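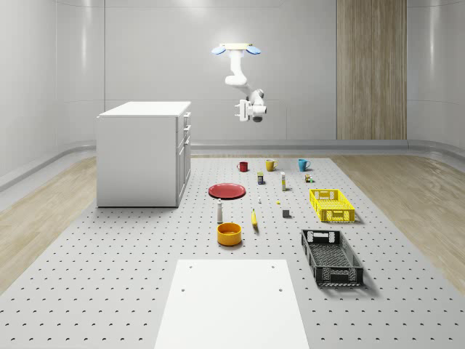 ## 4. Building the tabletop sorting scene

This section covers scene assembly, object placement and the settle check for the Bristico simulation package. It assumes the package is installed and that the renderer test in section 3 passed. The finished scene is the common starting point for both evaluation protocols: Pestton (single-object pick) and Fetwood (multi-object sort into crates).

### 4.1 Load the room and the arm

1. Start the scene editor and open the base room. The base room contains the curved wall panels, the wood-grain wall panel, the floor and the perforated platform. These are static and have no mass.
2. Load the arm with the ceiling mount preset. Do not use the pedestal preset, even if the base offset is corrected by hand. The two presets use different joint limits.
3. Set the arm to the `home_high` pose. In this pose the gripper hangs near the back edge of the platform, well above the tallest object.
4. Confirm that the gripper state reads `empty` in the status panel.
5. Load the white cabinet on the left part of the platform. It is a fixed obstacle in both protocols, and its drawers and doors are locked by default.

**Note:** The platform holes are part of the visual mesh only. The collision surface is a flat plane. An object that looks as if it should catch on a hole will slide over it.

### 4.2 Place the objects

Object positions come from a layout file. Layouts are numbered, and the standard set holds 132 of them. To load one:

1. Select **Layout > Load** and enter the layout number.
2. Check the back row. The red, yellow and teal mugs must be upright, with handles to the left when viewed from the default camera.
3. Check that the yellow crate is farther back than the black crate. The black crate is placed at a slight angle. Leave it that way – the Fetwood protocol reads its orientation from the layout file and does not expect it to be square with the platform.
4. Check that the white board lies flat at the front of the platform.
5. Save the scene under a new name before making any change.

**Caution:** Do not move objects with the mouse while physics is running. The editor applies the drag as a force, and light objects can end up inside a crate wall. If this happens, reload the layout. Undo does not restore velocities.

### 4.3 Run the settle check

Objects are loaded slightly above the platform and must come to rest before the first trial.

1. Set the physics step count to 400 and press **Run**.
2. When the run stops, open the contact report.
3. Look for any object marked `moving` or `penetrating`.
4. If an object is marked `moving`, run another 400 steps. The banana is the usual case, as its collision shape is curved and it rocks before it stops.
5. If an object is marked `penetrating`, do not continue. Reload the layout and repeat from step 1.

A scene that still fails after three reloads should be removed from the run list and logged by layout number.

### 4.4 Start a batch

The grasp planner supplied with the package uses the Aydoğan sampling method. It draws candidate grasps on each object, discards those that collide with the cabinet, a crate or a neighboring object, and ranks the rest by predicted stability.

1. Set **Candidates per object** to 4000. Lower values are faster but leave small items with few valid grasps after the collision filter.
2. Set the planning timeout to 3000 ms.
3. Choose the protocol. For Fetwood, also choose the target crate for each object class.
4. Turn off **Live view** unless you are debugging. Rendering takes up most of the time in each trial.
5. Press **Start batch**. The arm returns to `home_high` between trials.

Results are written one line per trial, with the layout number, random seed, object class, planner time and outcome code. Outcome codes are listed in Appendix B.

**Note:** A timeout is recorded as a failed trial and counts toward the success rate. Versions before 2.3 dropped timeouts from the total, so rates from those versions should not be compared directly with current ones.

**Note:** The random seed controls grasp sampling only. Object positions are fixed by the layout file. To test sensitivity to placement, use the jitter option in section 5.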